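Office Tidying FAQ: Binders, Cabinets and Carpet

Updated January 2019

I get the same handful of questions every time I post about sorting out our office in Evutbridge, so I finally put them all on one page. If yours isn't here, leave it in the comments and I'll add it when I get a minute!

How big is the job you keep going on about?

Bigger than I thought when I said yes to it. We had 320 binders when we moved over from the Bikdale office, and I'm down to the last few cabinets now. I started in August (I know, I know).

Do you clear the floor first?

Always. I like to have clear carpet all around a cabinet before I open it, because the doors swing out wide and a box sitting in the way drives me nuts. Our carpet is a light gray, so every paper scrap and staple shows up on it. I vacuum at the end, never in the middle. 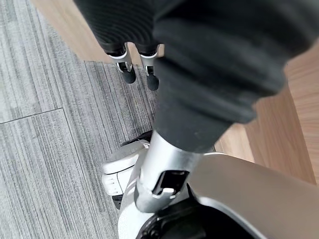

Should I empty the whole cabinet at once?

I wouldn't! I did that with the first one and had piles on every desk until the next morning. Now I open both doors, take one binder out, lay it flat on top of the cabinet and decide about it right there. Keep, move or shred. Then the next one. It feels slow, but you can stop for lunch and pick up again without a mess waiting for you. 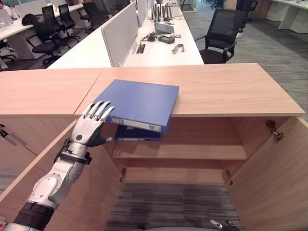 Blue binder out on top, a darker one still on the shelf.

Standing up or lying flat?

Standing is better for anything you use every week. For the old stuff I lay them flat with the spine label facing the front, two or three to a pile and no more, or you'll be dragging out the bottom one and swearing at it.

What do you write on the labels?

Subject, year, and a shelf number. I used to put the project name as well (Gethin, Rirden and so on), but half the binders had papers from both and it just confused people.

What about the desks?

Separate weekend, separate headache. Loose cables are my weak spot. I tie up whatever I can and feed it through the cutout in the desk, and by the next week there's a new tangle next to it.

How long does one cabinet take?

My slowest was 14 binders and it ate a whole afternoon, mostly because I kept stopping to read things. Put some music on and don't read the old memos!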